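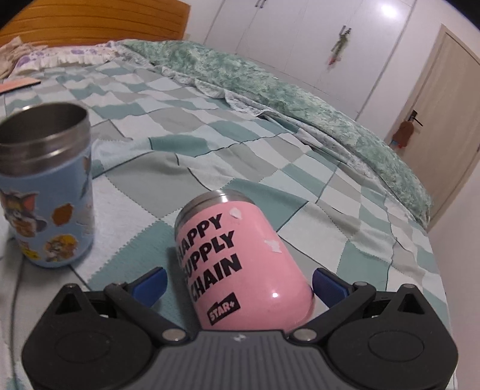
Posted in September by the Gasilmont lettings office

Gasilmont is looking for a room tidier for its student house at Jivmont, which has 187 rooms. You would work mornings, putting bedrooms straight between one tenant and the next. A lot of the job is small things left on beds, such as the pink tumbler and the light blue cup with cartoon stickers. Each is bagged with the room number and taken to the office.

Hours are 9 until 12. We need 2 people to start.

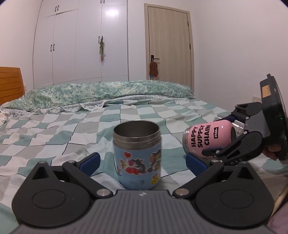
Bedding is stripped last, after the bed is cleared. Cups and jars with no lid, like the blue one standing on the checked sheet, go in the bag upright. Stickers stay on. Please don't throw anything away without asking.

No experience needed. Training takes 3 mornings and is paid.

Contact: Gasilmont lettings office, Jivmont | © Gasilmont | Back to top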